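Science at Home > Materials > How a Whiteboard Wipes Clean

Reading time: 5 minutes

A whiteboard is a hard sheet with a very smooth coating. Paper is different. Paper is made of tiny fibers with gaps between them, and ink soaks into the gaps. The coating on a good board has almost no gaps, so the ink stays on top.

Dry-erase ink has three main parts. The pigment gives the color. The solvent keeps the ink runny inside the pen and evaporates after you write. The release agent is slightly oily. It stops the pigment from gripping the board.
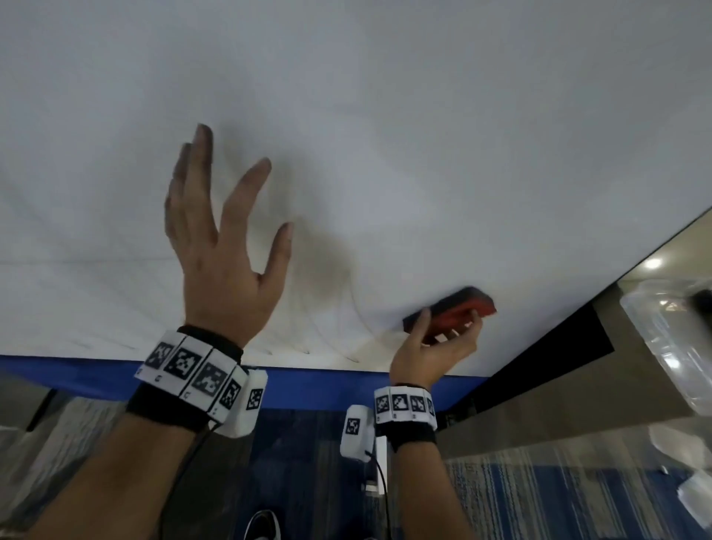
Wiping works by friction. The pad of an eraser rubs against the dry ink, breaks it into dust and carries most of the dust away. Hold the pad flat. A tilted pad touches the board only along one edge and leaves stripes. Use your other hand to steady a board that moves.

Some dust always stays behind. It spreads into a thin gray film called ghosting. Old ink ghosts more than fresh ink, and a scratched coating ghosts more than a smooth one.

Try a test. Draw two short lines on a whiteboard. Wipe the first after 5 minutes and the second after 200 minutes. Use the same pen and press equally hard both times. Write down how many strokes each line needs.

Text: Hiba Geagea. Checked by Zlatko Dumitrescu, August 2019.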